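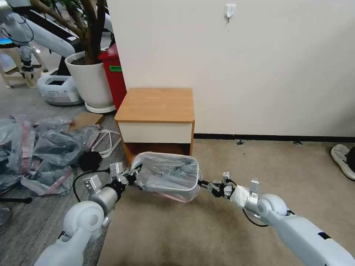
*Photo credit: Jernerum house album*

**Jernerum house meeting – minutes, March 7, 2021**

I'm writing these up the same evening while I can still read my own handwriting, so forgive the mood of them. We met in the kitchen, started late, and got through most of the list. The minutes from the February meeting were read out and accepted with one fix: it was the hall light that needed a new bulb, and I had written bathroom. Sorry!

**1. Trash and bin liners**

This took up the first half of the meeting, which I think surprised all of us. The small wastebasket by the nightstand is staying where it is. There was a push to swap it for something bigger, but it's a squarish little thing that suits a spot in front of a low cabinet, and a bigger one would stick out into the room. So, no new wastebasket.

The bags are another story. I ordered a box of 200 from Zorimport last month, and opinions are split. My own view is that they're fine as long as you fold the edge well over the rim and pull it down on all sides. The other camp says they're too big for a basket that small and that you end up with a crinkly mess puffing up on the inside. Both can be true, I suppose. We tried to settle it by agreeing on a way to do it:

- open the bag all the way before it goes anywhere near the basket
- push the bottom down with your hand
- fold the extra over the outside, all the way around

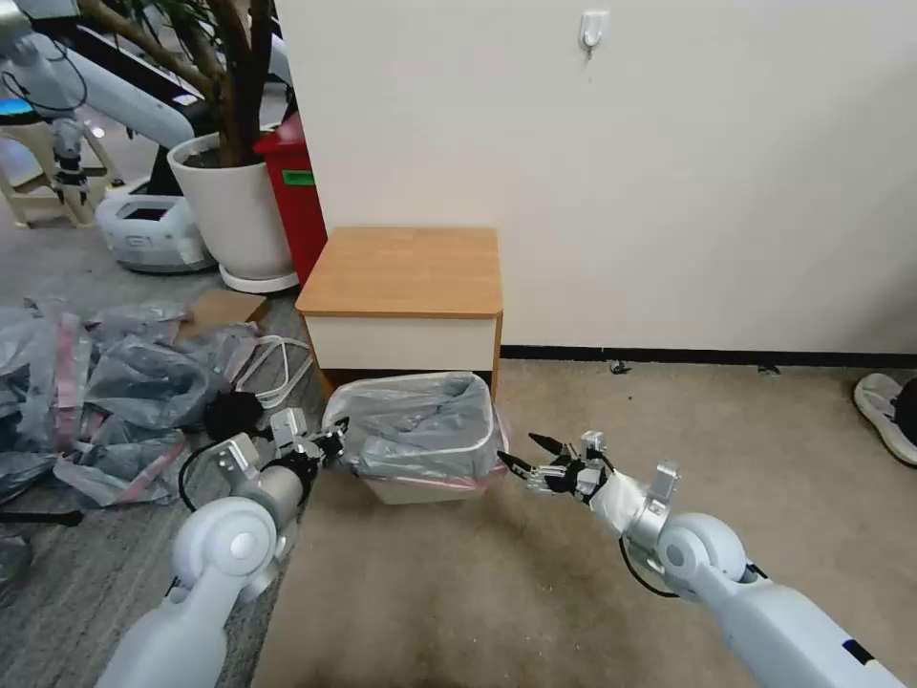

Whoever takes the trash out also puts the new bag in. I know we said this in February too, but it wasn't written down, so now it is. The old bag gets tied and goes straight to the big container outside – please don't park it in the hall "for a minute." I have been guilty of this one and I said so at the meeting.

We also talked about price. The Zorimport box came to 19 dollars with delivery. Bhardwaj on the corner sells a smaller roll that might fit better, and we agreed to buy one roll and try it once the box runs down. Decision: finish what we have first.

**2. Cleaning the corner room**

Agreed to give that room a proper going-over before the end of the month. My list from the discussion:

- vacuum the carpet, and get right up to the baseboard, where the little dark bits collect
- try the carpet cleaner on the stained part in front of the nightstand
- wipe the nightstand, top and drawer front, and the open shelf under it
- rinse out the wastebasket before its next bag, as dirt gets down into the bottom

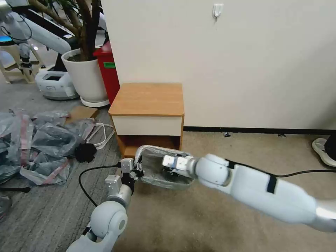

I said I'd do the nightstand and the wastebasket, and I got a round of applause, which was a bit much. The carpet is still up for grabs. If it isn't taken by next meeting we draw straws.

The question of renting a carpet machine from Cindov came up again. They want a deposit, and we'd have to carry the thing up the stairs ourselves. I'm against it, three others are for it, and it went back on the list for next time.

**3. The tree and the wall hook**

The potted tree stays in its white planter next to the red bin with the green label. Watering goes on the kitchen calendar so it doesn't get done twice in one day and then not at all. Somebody asked if we could hang a small calendar on the white stick-on hook above the nightstand. I'm all for it, as long as it's a light one!

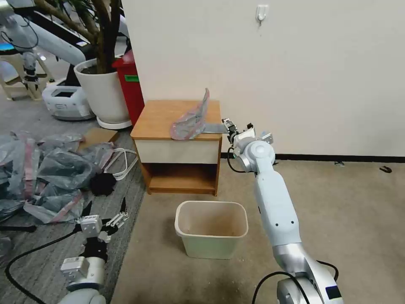 **4. Money**

The house kitty stands at 381 dollars after the bags and the light bulb. The heating bill came to 1353 for the winter and has been paid from the main account, so it doesn't touch the kitty. We agreed to leave the monthly amount as it is and look again in the summer.

**5. Other things**

Flat cardboard goes in the paper pickup, folded small. Please check the pile by the door before adding to it. The kitchen drawer still sticks, and I have put it on my own list under the nightstand.

Next meeting same place, and I'll bring the cookies this time. Still open from today: carpet, Cindov machine, one roll from Bhardwaj.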